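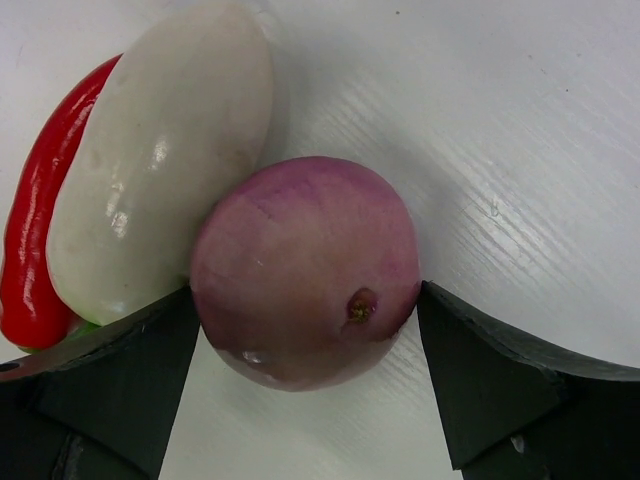

Benvinda Rocha does her robot work after nine in the evening, when the bigger machines at Lerkden are switched off and one can hear small motors. Lerkden is a shared workshop with 21 members, and most of them make chairs. She makes two arms that should, one day, pack her vegetables.

"In the beginning I wanted to solder," she told me. "Then I wanted that something moves. Now I want that it moves the same way two times."

The arms are built from a kit called Rallel, which she changed so much that the manual is now useful only for the screws. The long links are her third version. The first was too heavy for the elbow, and the second bent when the arm reached far. The rail in front came from Vukwood, a shop that closed last August and sold its fittings by weight.

41 shares · 6 comments

For the gripper she began with round vegetables. A turnip is a good teacher, she says, because it rolls away if one finger arrives before the other. Eggplant is more difficult - the skin is smooth, and if the motor pushes too hard you only know it the next day.

After this she went on to the bags, and the bags have taken most of the year.

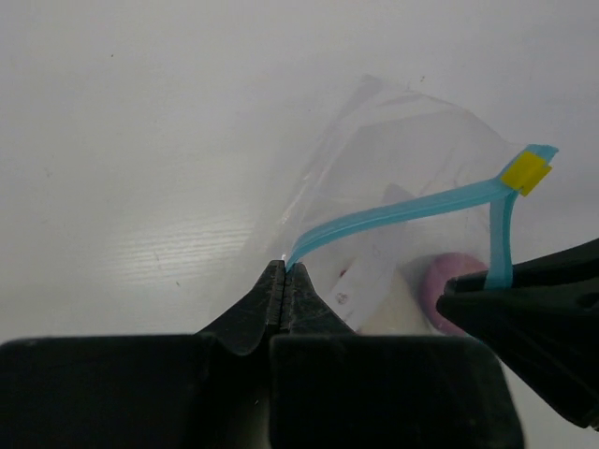
WORDS: NUNO FALCÃO
Filed under Workshops

A zip-top bag looks like an easy thing until you must explain it to a machine. The film folds, it shines under the lamp, and it has a different shape every time. Benvinda's method is to take hold of the zipper strip, where the plastic is stiffer, and to leave the film alone. One arm holds its side and the other pulls slowly. The speed she found by trying, and she wrote it in pencil on the wall near the switch.

She keeps a notebook of the attempts. It has nearly 1,000 lines, many with only one word, "slipped". I asked if this is not discouraging. She thought for a moment and said that Leitão, her old teacher of mechanics, used to give marks for the failures and not for the drawing.

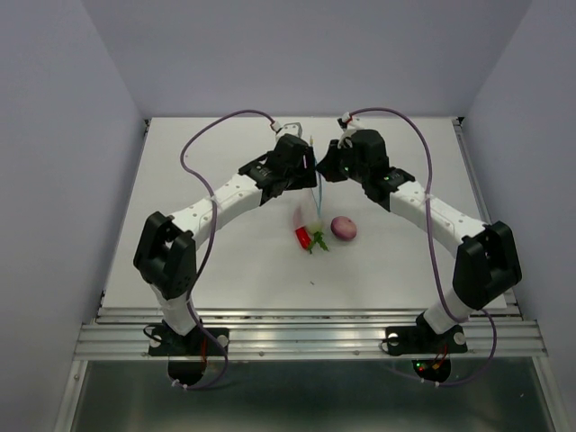 Lifting is the next part, and here the weight begins to matter. When a bag goes up, everything inside slides to the lowest corner, and both arms feel it at the elbow. She has made the lift slower twice already, and she wants to change the elbow brackets before the winter.

The other members come to look on their way out. One of them asked when it will be able to sand a table leg. Benvinda answered that first it must close the bag, and she went back to her notebook.

Share this story · 2 comments waiting for approval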